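From: Raghda Tannous
To: Wosbridge Mending and Laundry list
Subject: Re: Ribbed cuffs, folding or hanging?

Fadi Hakim wrote:
> We have 139 knits to get through before the October swap at Irnotby
> and I'd like one method for all of them. Last year the ribbed ones
> were hung and the cuffs went wavy. Do you fold them back, or leave
> them long? Also, does anyone topstitch the turn-up or is that a
> waste of thread?

Hi Fadi,

I'd fold them. I did 14 last autumn and the ones stored flat with the cuff turned back once kept their shape better than the ones on hangers. Turn it loosely, so the fold stays round. If you press it hard you get a crease across the ribs and you have to steam it out again.
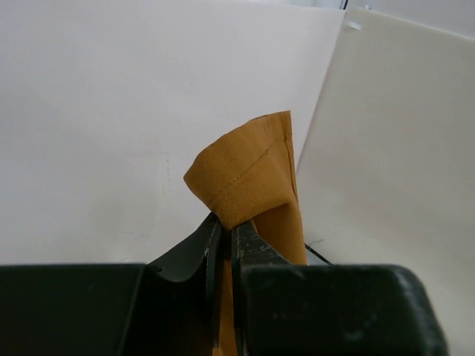
On the stitching, a single line through the cuff is enough. I use a long stitch and a thread one shade lighter than the cloth, mostly so I can find it again when it needs unpicking. On mustard or ochre knits an exact match is a nuisance under a lamp. Keep the tension low or the rib won't stretch over a hand (or a heel, if you're doing the socks as well).

Cristóbal asked me off list about the Matar thread. It's fine for wovens. On fine rib I found it a bit stiff and went back to polyester.

For sorting, I'd go by colour first and then weight. Grey tubs for the heavy ones, and please don't stack them past the rim, as the bottom layer comes out flat. Odd socks can go in the paper bag by the door and I'll go through them at home.

I can bring my iron and two spare spools. Anatole has the key to the back cupboard, where the labels are. I'll be there by 9:30.

Raghda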